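Grasp planner ignores the handle, goes for bristles

Running Plotach 74 on one arm. Brush pick keeps scoring the bristles above the grip. Wrist view before close:

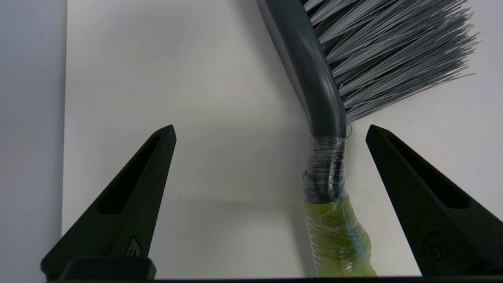

Ehsan Satti

Clear wrap on the grip is probaly your problem, shiny stuff leaves holes in depth. Set min_points to 60, was 600 for me. Then replan.

Then look at the head view too, brush over the table:
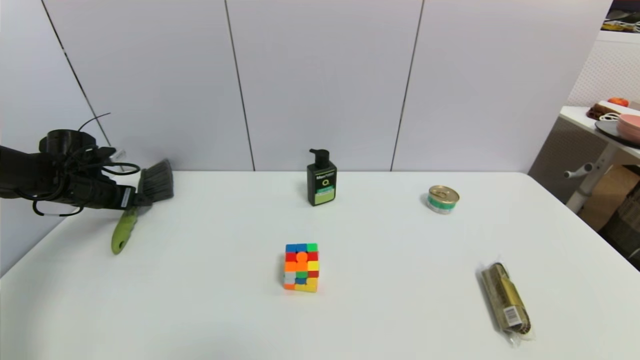
Re: Grasp planner ignores the handle

leclerc80

same thing here in May. no fix, just masked the bristels by hand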